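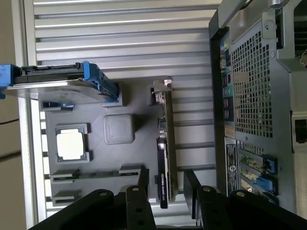
The hand on the robot's wrist

Everyone in my trade has now sat through the demonstration. A person holds a pair of handles, or wears a headset, or takes the robot arm by the wrist and walks it through the motions. A drive goes into a bay, a card goes into a slot. The person lets go, steps back, and somebody with a lanyard says that the machine can now be taught by anyone who can do the job. No programmers needed. Show it, and it learns.

I have repaired computers for most of my working life and I would like this to be true. My knuckles would like it even more. But I've come to distrust the word "show", and I think people who buy these systems for workshops like mine should distrust it too.

Consider what showing means between two people. When I taught my last apprentice to seat a graphics card, I did it once, slowly, while talking. I said which end goes in first. I said to listen for the latch. I let him put his thumb next to mine so he could feel how much push was too much. Then he did it badly, I swore, and he did it again. By the end of the afternoon he could do it in any case I put in front of him, including ones with the slots the other way up, because what he'd learned was what the card was for and what a bad fit felt like.

Now consider what happens when you drive a robot through the same thing. You do it, and then you do it again, and then you do it again with the case shifted a little to the left. Somebody changes the lamp. You do it again. At no point do you explain anything, as there is nothing to explain it to. What's being stored is where the arm was and what the cameras saw, over and over, and the hope is that some general skill settles out at the bottom like silt.

I spent part of September at a place that was collecting this sort of thing for a system called Clurkex. They had asked for a repair technician to drive the arm, on the theory that skilled hands make better lessons. I lasted 62 demonstrations on the first task before I asked for a chair. Nearly 8 in every 10 were kept, and the rest were thrown out, mostly my fault. I fumbled, or I stopped halfway to think. The person minding the records, a patient young man called Branislav Říha, told me that the stopping was worse than the fumbling. A pause where nothing moves teaches the machine to pause. I have been fixing things for a living by stopping to think, and there it was being scored as a defect.

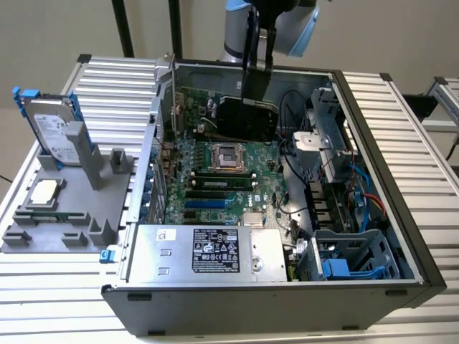 Štěpánka Hrnčiar
Contributing writer; bench technician

What I noticed first was how much of my skill had been left outside the door. Put my hands on a graphics card and I know at once whether it has gone down level. Put a control in my hands and a gripper on the card, and I know what I can see, and what I can see is frequently the back of the gripper. On the rig I used, no push came back through the handles at all. I was doing a job I could do in the dark, and I was doing it like a man in oven gloves looking through a letterbox.

So the expert lesson they were paying for wasn't an expert lesson. It was a lesson from somebody who was an expert at one thing and a beginner at another, and the beginner was doing the driving. By the second morning I was better. I had picked up tricks. I came in from higher than I would by hand, I lined up on an edge I could see and not on the one that mattered, and I lowered everything at the same dull speed. None of it is how you fit a part. It's how you fit a part when you can't feel it. If the robot learns from me, that is what it learns, and the brochure will say it was taught by a technician with years of experience.

Branislav's answer, when I put this to him over a sandwich, was fair enough. The robot can't feel much either, he said, so why should it learn from someone who can? Better that the teacher suffers from the same blindness as the pupil. I thought about that for a good while and I still think it's a sound reply to a different complaint. It tells you why the recordings might work. It doesn't tell you why you need a repairer to make them. A teenager who is good at games would have beaten me by lunchtime, and I suspect would have cost less.

Then there is the matter of what gets chosen. The jobs picked for teaching are the ones that look good and can be put back to the start quickly. Parts going into an open case suit this very well. You lift the drive out of its holder, you put it in the bay, you take it out again and return it, and you are ready for another go. What I spend my days on doesn't reset. It's the clip that has gone brittle, the screw somebody has rounded off, the cable routed by a person who was angry. It's the plastic that must be bent further than feels decent before it lets go. You can't do a snapped clip 62 times unless you have 62 machines with clips waiting to be snapped, and nobody who runs a collection wants to hear that.

I raised this too and was told it would come later, once the easy things were solid. Perhaps. I have been promised later by a lot of people. A firm called Jidix sold my old employer a machine for sorting screws in the same tone of voice, and we were to get the stuck ones handled in the next version. I left before the next version. As far as I know the machine is still sorting the screws that would have sorted themselves.

Let me be fair about teaching by remote control, because I have seen the other kind. The older way was to write down every position and have the arm go there, and heaven help you if the case was a finger's width out. I watched an arm of that sort press a memory stick firmly into the side of a heatsink and keep pressing. What I saw of Clurkex was a good deal more forgiving. Set the tower down crooked and it would go looking. It missed the slot, came up, and tried again from the side in a way that was uncomfortably like me. I'd have been pleased with an apprentice who did that.

But it tried again in the same manner when the card was the wrong way round. It would've gone on trying until tea. An apprentice who has been shown the job badly will sooner or later ask what the gold edge is for, and everything turns on that question. There was no place in the recordings for it. I had never once, in all my runs, picked up the card wrongly and turned it, since I'm not in the habit of picking cards up wrongly. They asked me to start doing it on purpose. So I spent an afternoon making mistakes and then correcting them, for the benefit of a machine that would need to know how. I found it the oddest afternoon of my career. I also found I wasn't good at it. My false mistakes were too tidy. A real beginner's mistake has some confidence behind it.

People who sell these things talk as though the labour in them were a brief stage, to be got through and forgotten. You show it the job for a few days and then it's off. I'd ask any workshop owner who is tempted to find out how many people sat in the chair, for how long, and who sits in it when a new model of case arrives with the drive bay turned round. The salesman from Kandpal who came to see us last winter had a lovely answer ready for the price and none at all for that. He said the system would adapt. I asked who would adapt it. He said it would be very straightforward for our staff, so there was my answer, and it was us.

That is my main quarrel, more than the cleverness or otherwise of the arm. Teaching is work. When I take on an apprentice, my own output drops for months and everyone understands why. When the pupil is a robot the same hours vanish from the sums, as if guiding an arm by hand were a sort of pleasant fidgeting one does between real jobs. At the place I went to, 6 of us took turns over the fortnight, and we were properly paid, and I've no complaint about that. In a shop it would be the senior person after hours, with the bench lamp on and the customers' machines stacked up behind.

A friend who sells parts under the name Ellon thinks I'm simply guarding my patch. He may be right that I would say all this anyway. I would still rather be argued with on the details. Show me the arm taught by one person in a day, in a shop with bad light, on a case it hasn't met, with a clip that breaks. Let me pick the case. I have one under the bench that I've been putting off since spring, and whoever had it open last used glue.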